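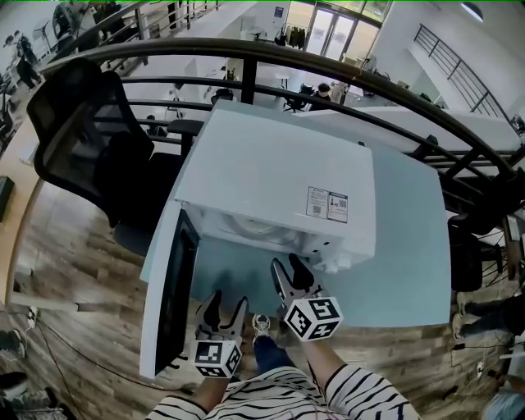
A white microwave oven with its door open.

Badora

Badora is a field game for two sides of eight, played mainly on school grounds and town commons, in which players carry, pass and ground a stuffed cloth ball while keeping one hand behind the back. It grew out of a village pastime and was given written rules by Habibur Paul, a games teacher, who wanted something his pupils could play in January when the cricket nets were put away. It remains an amateur game, and a fond one, with families often turning out for the same club over several generations.

Play

A match lasts 70 minutes, divided into two halves with a generous pause between them for tea. The ball, known as the munshi, must be carried over the far line and set down gently; throwing it down counts for nothing and hands it to the other side. A grounding is worth 4 points. Tackling is by touch alone, and a touched player must stand still and pass before the umpire has finished calling the word "tena", which a kindly umpire can stretch out for quite some time.

The opening walk

Before each match the two sides walk the boundary together, in mixed pairs, while a drum or a club song is played. The custom is older than the written rules and has been argued over more than any of them. Janaka Bhattacharjee, who captained Raveck for many seasons, held that the walk was the heart of the game and that anyone who would not join it should not be picked. His team-mate Imtiaz Akanda preferred to stand quietly by the halfway post, saying he respected the walk well enough and could do so standing still. The two men stayed good friends, and it is still remembered at Raveck that Bhattacharjee always stopped at the post to shake his hand.

The matter was put to the clubs at a long Wednesday evening meeting, where it was agreed that players might walk or stand as they pleased, so long as they were on the field before the song ended. The wording was drafted by Sumaiya Saha and has not been changed.

Records

The largest crowd known to have watched a match is 465, at Raveck's old ground beside the mill. The highest score by one player is 28 points, made by Shiuli Liyanage with seven groundings, the last of them in failing light. She later became an umpire and was well liked for her very long "tena".

See also: Touch games; Raveck Common; Team songs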